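Search this blog
Type and hit enter

Filed under: Gadgets & Connectivity, Home Network

I finally moved my home phone over to the internet, and I am so happy with it that I've been boring everyone I eat dinner with. So now it's your turn!

Some background for new readers. I live at the far end of Irkel, past the grain elevator, where cell coverage is one bar if you stand on the porch and zero if you go back in. For years that meant a copper landline, a beige phone on the kitchen wall, and a bill that crept up a little every winter. I kept paying it. The phone worked in storms, my mother had the number memorized, and I had plenty of other things to mess with (see: every other post on this blog).

Then in February the line started crackling. It wasn't all the time, only when it rained or the snow was melting, and of course it was perfectly clear every time a technician came by. The third visit ended with a shrug and a suggestion that I "keep an eye on it." I kept an ear on it for most of the year. By fall I was shouting into the thing like someone in an old war movie, and I decided to look at internet calling properly.

I'd tried it once before, way back, with a headset plugged into a desktop computer. It sounded like talking through a garden hose. So my hopes were low. But wow, this stuff has gotten good while I wasn't looking.

What you need is a small adapter box. One side plugs into your router, the other side takes a regular phone cord, and your old phone has no idea that anything changed. I went with the one from Traseo because it had two phone ports and a manual I could read without a magnifying glass. The service itself comes from Grernura, a little regional outfit that already handles the internet at our library. You can mix and match boxes and services if the box is unlocked, so do check that before you buy. Locked ones are cheaper, but you're married to the company that sold it to you.

Setup took me one evening. A good half hour of that was looking for the password to my own router, which I had written on the bottom of the router. After that it was a matter of typing in a server name, a user name and a very long password, saving, and waiting for the light to go green. I picked up the beige phone and there was a dial tone! I know it's a fake dial tone, made by the box to keep people like me calm. I loved it anyway.

The first call I made was to my mother, who said I sounded like I was in the room and then asked if something was wrong.

Now, the part I was most curious about was the connection. My internet comes in over fixed wireless from the tower on Cruickshank Hill, and it's fine for movies but a little jumpy. Calls hardly use any bandwidth at all, but they hate uneven timing. If the little packets of sound show up late or out of order, you get robot voice, or you get that awkward dance where both people talk and then both people stop. So I ran a ping test overnight to the calling server. Most of the time it came back in 27 milliseconds, which is lovely. Every so often, though, it jumped to 300, and one spike in the middle of the evening went all the way to 1034. A full second! You could sneeze in there.

The spikes turned out to be mine. My backup program was sending photos to the cloud right at dinner time and filling the whole upload side of the connection, so the voice packets had to stand in line behind my vacation pictures. I moved the backups to three in the morning and turned on the setting in the router that lets voice traffic go first. On my router it's called "priority devices" and you just pick the adapter from a list. On yours it may say QoS, or smart queue, or something with the word "turbo" in it. Go find it. It made more difference than anything else I did, and it was free.

Moving the number was the slow part. You fill out a form, you sign it, and the old company has to agree to let go. Mine got sent back once because the account had my middle initial and the form didn't. Do NOT cancel the old line before the number has moved, or you can lose the number completely. I had a sticky note on the wall phone saying exactly that, in case I got impatient. It went through on the second try and I got an email in the middle of lunch. I ran home to call myself from the diner's parking lot... which is to say I called, got my own answering machine, and left a very excited message.

A few more things I've learned, in no order:

The phone jacks in the other rooms can work too, if you disconnect the outside line first and then feed the house wiring from the adapter. Please disconnect it first. The phone company's line carries its own voltage and it will cook your new box. I did this at the gray box on the side of the house, where there's a little plug made for it.

Emergency calls need your address on file. With copper, they knew where the wire ended. With this, they know what you typed in. I filled in mine, and then I called the provider's regular number and had them read it back to me. They had my road down as a street, and we got it fixed right there.

When the power goes out, so does the phone. This was my biggest worry, and I solved it with a battery backup that keeps the radio, the router and the adapter going. In my test it ran all through supper and the dishes and a long phone call before it started beeping. For a longer outage I'd want more than that, and I'm reading up on bigger batteries now (a post is coming, you've been warned).

Faxes are hit or miss. I got one through and one came out as a page of stripes. I have to send maybe two a year, so I'll live.

And voicemail arrives as an email with the sound file attached! I can listen to it at my desk! I realize the rest of the world has had this since 2000 or so, but I've been on a tape machine, so let me have my moment.

The crackle is gone. It rained hard all last weekend and I sat in the kitchen and talked for an hour, and I could hear the dog snoring at the other end of the line. If you're out in the country with tired old copper and a halfway decent internet connection, I'd say try it with a spare number first, for a month, and see how it feels before you move your real one. I did it backward and got lucky.

Next up is the spare port on the adapter. I want a phone out in the workshop, and I've got a coil of cable and a shovel and no plan whatsoever.
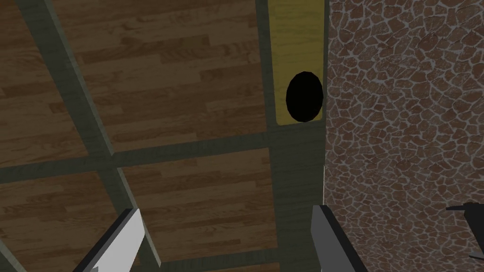
Before you dig that trench, look into a cordless base with a repeater, or run fiber out there if you've got to go underground. I ran plain phone cable to my barn and a lightning strike two fields over took out the adapter and the router along with it. Also, did you have any trouble with the dog on the other end's alarm company? Mine wouldn't work with internet calling until they switched me to a cellular unit, and it was another month of phone calls to get that done. Glad the crackle's gone, though!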